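Farnholm to replace older door hardware in town rental units

15 December 2021

The Farnholm housing office will begin replacing interior door hardware in its older rental units this winter, starting with the Zurngate buildings. The work covers 80 apartments and is paid for out of the regular repair budget.

Tenants have asked for the change for several years. Round knobs are hard to turn for people with arthritis or weak hands, and the office logged 6 calls last May from residents who could not get out of a bathroom or bedroom without help. Lever handles will go on bedroom, bathroom and closet doors. Front doors are not part of this round.
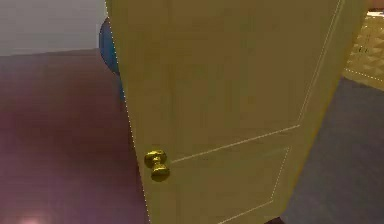
The office has ordered 1228 handles from Drotiseck, a supplier that already provides locks for the Quan Street building. Any left over will be kept for repairs — the older knobs are no longer stocked.

Tenants will get a written notice two days before a crew needs to come in. Most apartments should take less than a morning. Residents who want to keep their present knobs can say so on the form that comes with the notice.

Homeowners in Farnholm can apply for help with similar work under a separate fund, which has $4000 left for the year. Forms are at the housing office front desk.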